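# "Peel first, talk later": a morning with the founder of Prinolo

The first thing she does is hand me a mandarin. "Thumb in at the top, then go round," she says, and she's off, already halfway through her own. Her supper club, Prinolo, has 29 seats and a pudding course that people ring up about weeks ahead. In October that pudding is fruit, plain fruit, and she couldn't be happier about it!

"I used to do tarts and sauces and all that," she tells me. "Then one night the oven packed up and I put out peeled mandarins on a plate. People went quiet. They were looking at them properly."

She's fussy about the white bits (leave them on, she likes the stripes) and fussier still about what goes underneath. Green cloth, always. "Orange on green just sings – try it on white and it looks like a packed lunch."

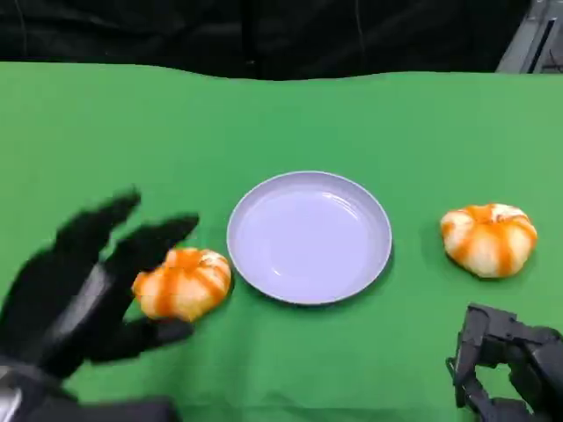

*Two peeled mandarins and a pale plate on the green cloth.*

The plates took her longer. She went through up to 2 boxes of samples from Cloutier before settling on a shallow one with a raised rim. "You want a bit of an edge, or they roll. I've chased one under a table."

I ask if she ever misses the tarts. She laughs and starts on another mandarin. "Come back in spring and ask me. I'll be on to rhubarb by then, and I've got plans for that."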